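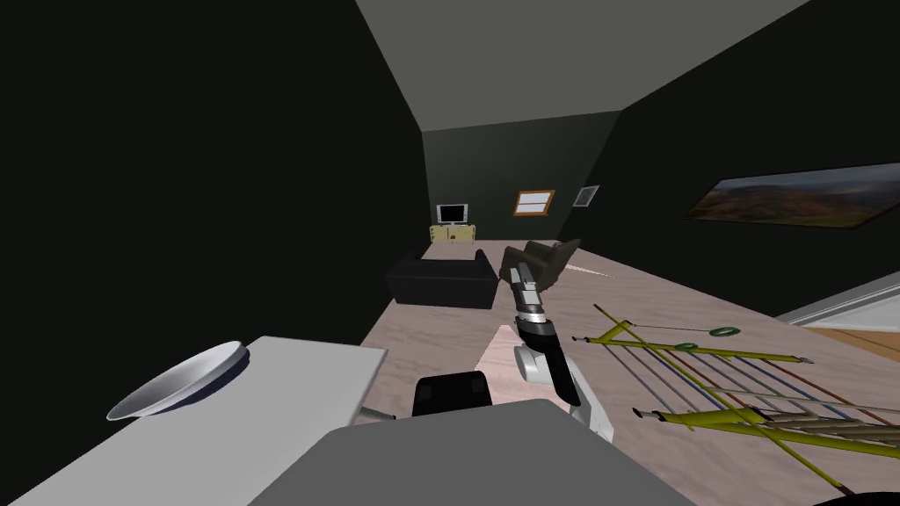
Simulated Home Trials: Frequently Asked Questions

These answers cover the house rules for running household robot trials in simulation at Brerum. They apply to all task sets, including Provanance. Questions that are not covered go to Fionnuala Moriarty.

Who has to follow these rules?
Anyone who runs, records or scores a trial. Teams at the Prulthorpe office follow the same rules and use the same log sheet.

Can I move furniture before a trial?
Only if the task sheet says so. A white table with a bowl on it, a folding drying rack on the floor and a sofa farther back make up a layout, and a layout has a number. If you move any of them, save the room under a new number. Do not overwrite the old one.

Do small objects count as part of the layout?
Yes. Bowls, rings and anything else the arm could pick up or knock over are listed with their start positions. Wall pictures and the television are listed too, but only once per room.

How should the arm be placed at the start?
Use the start pose on the task sheet. A raised gripper is allowed. The gripper must not be touching anything when the clock starts, and you check this from the contact readout. From the robot's own view a gripper can overlap a chair that is well behind it, so the view alone is not accepted as a check.

What about parts of the room the robot can't see?
Leave them as they are. The robot's body blocks the floor right below it, and one arm may be out of view. Do not add a second viewpoint to help the operator unless the task allows it. If it does, write down which viewpoint was used.

May I turn up the lights?
No. Dim rooms are part of the set. Light levels are fixed for each layout, and a trial run at another level is scored separately.

How many trials make a full set?
A full set is 70 trials per layout, each with a different seed. Seeds come from the shared list, which has 1012 entries. Take them in order. Skipping a seed you don't like voids the set.

What counts as a collision?
Any contact the task does not call for, however light. Brushing a drying rack on the way to a bowl is a collision. Record it even if the object did not move.

Can I stop a trial early?
Yes, for a software fault or if an object passes through the floor or a wall. Mark it "stopped" and keep the file. Stopped trials are rerun with the same seed and both results stay in the log.

Does a pass in simulation clear the robot for a real home?
No. It clears the robot for the test room only. The test room has its own rules, kept by Shigeru Hirose, and they include the stop button check and the speed limit.

How long are recordings kept?
Until the second April after the trial. Failed trials are kept for the same time as passed ones.

Where do I report a mistake in a layout?
Use the Quinlan tracker and give the layout number and the seed. Please don't fix it yourself.

Last updated: Wed 8 November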